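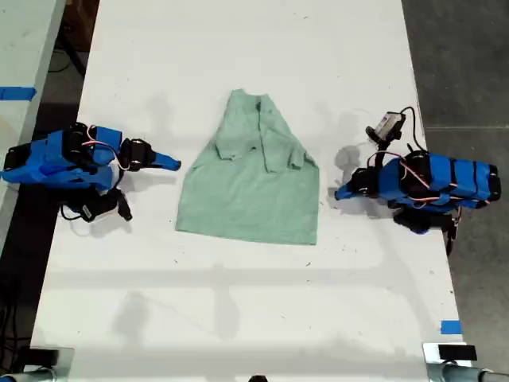 Figure 2. A short-sleeved shirt on the white table, collar at the top. The lower half lies fairly smooth, while the sleeves lie partly folded over the upper half.

4.2 Sleeves and the upper half of the shirt

In the previous section we treated the shirt as a rectangle with two small additions. This is also how most printed folding guides treat it. The drawing shows a body, two sleeves and a collar, and the lines of folding are straight. When we compared the drawings with the garments in our collection, we found that the rectangle is a good model for the lower half of the shirt and a poor model for the upper half. Figure 2 is typical in this respect. Toward the straight hem the cloth is near to a rectangle, and a person who wants to fold it can find the two side edges without searching. Higher up, the sleeves make a second layer, and the outline of the body is more difficult to follow.

We call this second layer the sleeve zone. In our coding it begins at the shoulder seams and ends at the lowest point which is touched by any part of a sleeve. The depth of the zone is therefore not fixed by the pattern of the garment. The same shirt can have a shallow sleeve zone when it is put down with care and a deep one when it is dropped from the laundry basket to the table. Long sleeves are excluded from this section, because they cross the body in other ways and were coded on a separate sheet.

The Hirkollow collection has 391 laid-out garments with short sleeves. Each garment was coded by two coders, who worked separately and did not discuss the sheet before both were finished. For each one they noted whether the collar was complete in outline, whether the hem was straight, which form each sleeve had, and whether a line was present in the middle of the body. Where the two codes were different, the garment was looked at again by both coders together and one code was agreed. Disagreement was rare for the hem. It was more frequent for the sleeves, and most frequent for the line in the middle, to which we return below.

Forms of the sleeve

We used four codes for the form of a sleeve. A sleeve is open when it points away from the body and has only its own two layers. It is turned when it lies over the body along one clear fold. It is bunched when there are several small folds and no one of them can be called the main fold. It is hidden when it is below the body, or inside it, and only the shoulder can be seen. The codes are given to the left and the right sleeve separately, as the garment lies before the reader.

The separate coding was not in our first plan. In the Cuvgate pilot we gave one code to the pair, with the idea that a person who spreads a shirt will treat both sides equally. This was not a good assumption. Already in the first 20 garments the coders wrote many remarks in the margin, such as "left only" or "right side is different", and we changed the sheet before the main work started. Figure 2 shows the kind of garment for which the pair code fails. The left sleeve is bunched near the middle-left, but the right one is angled outward toward the shoulder. A single word for both would lose this difference, and the difference matters for the next step of the folding.

It matters for the following reason. In the common household method, the person folds one side of the body inward, then the other side, and then brings the hem up to the collar. If a sleeve is turned flat over the body before the first side fold, it is carried along with the cloth and makes one even layer. If it is bunched, it is carried along also, but it makes a thick place inside the packet. The packet then does not stand well in a drawer, and on a shelf it leans to the thick side. Our participants knew this effect very well and had their own words for it. The most frequent was "the lump". Several participants said that they accept the lump in shirts for home and remove it in shirts for work.

The line in the middle

A second difficulty is the line that runs down from the neckline in many of our garments. In a shirt with buttons this line is the placket, and it belongs to the garment. In a T-shirt it is usually an old crease, which remains from an earlier folding in half. In the shirt of Figure 2 the line is faint and darker than the cloth beside it, and it goes from the neckline toward the center. The small dark spot just below the collar does not decide the question, and we did not want to call it a button only because a button would be expected in that place. For such garments the sheet has the code "line, kind open".

We kept this code in the final analysis and did not divide its garments between the two other groups. A reader may find this too careful. However, the line has a practical use which does not depend on its kind. Both a placket and a crease show where the middle of the body is, and participants used them in the same manner. They put one hand flat beside the line and folded the side of the shirt until it came near to it. In garments without any line, participants more often looked to the collar for the middle, and corrected the fold after it was made.

The use of the line was weaker when the sleeve zone was deep. This can be understood from the layout. The line starts at the neckline, and the sleeves, when they lie far over the body, come close to it or cover a part of it. What remains for the hand is a short piece - sometimes too short to give a direction. Then the hem is the better guide, but the hem is at the other end of the garment, and the person must look from one end to the other during the fold.

Order of the work

We asked participants to describe in their own words what they do first after a shirt is on the table. The answers can be put in two groups. In the first group the work starts at the top. The collar is made straight, then the sleeves are pulled out, and at the end the hem is smoothed with one long movement of the hand. In the second group the work starts at the bottom. The hem is pulled toward the body of the person, the lower half becomes smooth, and the sleeves are left as they are until the moment of the side fold.

A shirt that is smooth below and rumpled above agrees with the second order. We must be careful here, because the final layout alone does not tell how it was reached. A shirt can also fall in this way by itself when it is held at the hem. For this reason we did not derive the order of the work from the layout, and Table 5 uses only what participants reported in the interviews.

The surface below the garment was discussed in the interviews too. Participants who fold on a bed said that the sleeves are difficult to pull out, as the cover moves together with the shirt. Participants who fold on a table did not mention this problem, but some complained that a thin shirt slides away when only one side is pulled. The Mizuno folding sheet, which was given to all households in November, recommends a hard surface and does not speak about sliding. We suggest that a later edition should mention that the second hand can rest on the lower half of the shirt while the first hand opens the sleeve.

Finally, a remark about color and texture. Light and slightly heathered fabrics, such as the soft green one in Figure 2, were not coded less reliably than dark plain fabrics as long as the layers were few. In the sleeve zone the result was different. There the coders needed the shadow between two layers to find the edge of the sleeve, and in very dark garments this shadow was hard to find. The dark garments of the Plaltance household were therefore coded directly at the table, with the sleeve lifted by hand when necessary and put back in the same position. The codes obtained in this way are marked in the appendix and are left out of the comparison in Section 4.3.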